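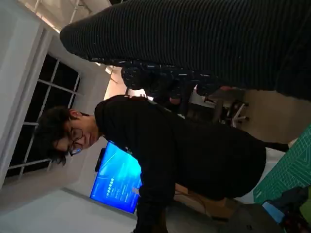

Section 4. Eyes down: taking part in a Skamel round.

4. Running the Bridge Round

The Skamel team day kit contains everything needed for the Bridge Round except patience, which your group must supply. Read this section through before the group arrives. Reading it aloud to them while they eat the biscuits does not count.

4.1 Before you start

1. Choose a room where each team can have its own table. Teams sharing a table will share ideas, then string, then blame.

2. Open the main box and check the card strips against the packing list. A full kit holds 452 strips. If you are short, look under the tray first.

3. Put 50 strips on each table, with one reel of string and one score sheet. Leave the rest in the box and put the lid on.

Note: The lid matters. Managers are the worst for helping themselves.

4.2 Setting the teams

4. Draw names from the bag to make teams of four or five. Do not let people pick. Accounts will pick Accounts.

5. Give each team one role card per person. The Holder may touch the strips but may not speak. The Caller may speak but may not touch. Everyone else may do both until you blow the whistle, after which they may do neither.

6. Read out the task: a bridge that spans the 700 mm gap marked on the floor mat and carries the Walczak weight while you count to ten at a decent pace.

4.3 Playing the round

7. Start the timer at 40 minutes. Call out the halfway point.

8. At halfway, swap the Holder and the Caller in every team. Expect groaning.

9. When the timer sounds, test the bridges one at a time, with everyone watching. Place the weight by hand and let go gently.

Caution: Keep feet clear of the mat during testing. The weight is heavier than it looks and has no interest in your shoes.

Caution: Do not stand on a bridge, however proud of it you are.

4.4 If things go wrong

A team has stopped talking: check whether they are all holding Caller cards.

Two bridges tie: use the Ukska tie-break on the back of the score sheet.

The whistle is missing: clap.

For scoring, go to section 5.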